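Chapter 4
Setting the Table, Clearing the Table

Most of us learned to set a table by being told to hurry up about it, and so we never gave it much thought. In this chapter we will slow down a little — supper can wait — and look at the tabletop as a place where work gets done, before the meal and again after it.

Modupe Ekpo, who cooked for a boarding house for many years, used to say that she could judge a kitchen helper by the first plate put down. Did it go where a person could reach it, with room left for the next one? You will meet her method on page 58, and Hauwa Oyelaran's quicker one a few pages later, and you are welcome to like either (I have changed my own mind more than once!).

Before you read on, think about the table you know best. Where do the round things go, the plates and dishes and lids? Which small things get left behind when everyone has wandered off? A plain, matte top in a quiet color is a friendly one to practice on, as a bright blue piece or a little bit of yellow shows up so nicely against it.

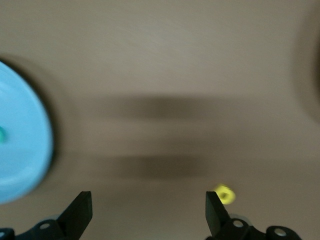
4.1 Starting from the Edge

Begin at the side nearest you and work toward the middle.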